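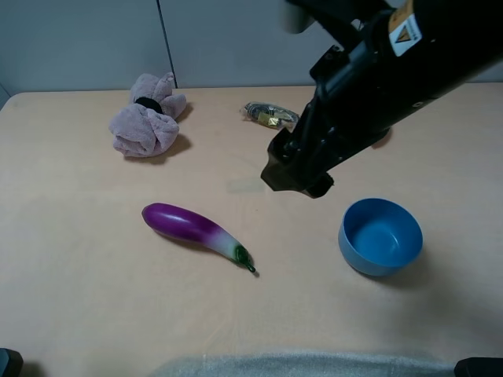 3.2 Colour drift in the Vernano dye baths

Madder was the plant we most wanted to get right, and it rewarded us! The Vernano recipe book lists 300 grams of dried root to a bath, with chalk added by the pinch, and we kept to that for all the wool from Trandham. Skeins dyed in hard water came out a deep brick red. The same wool in rainwater gave a soft orange — lovely in its own right, but a long way from the colour named in the book.

We then repeated the series with 600 grams of root. The rainwater skeins moved only slightly toward red, so the strength of the bath can't explain the gap by itself. Chalk can, and a note from 1625 in the margin of the Gata copy says as much in plain words: "the well by the church, no other."

Figure 4. Work surface, pale beige top.

Fading was slower than we had hoped to catch in one season. After 9 weeks in a south window the brick reds had hardly changed, while the oranges had lost a good deal of their warmth. We left both sets in place until May, and those readings are given in Section 3.3.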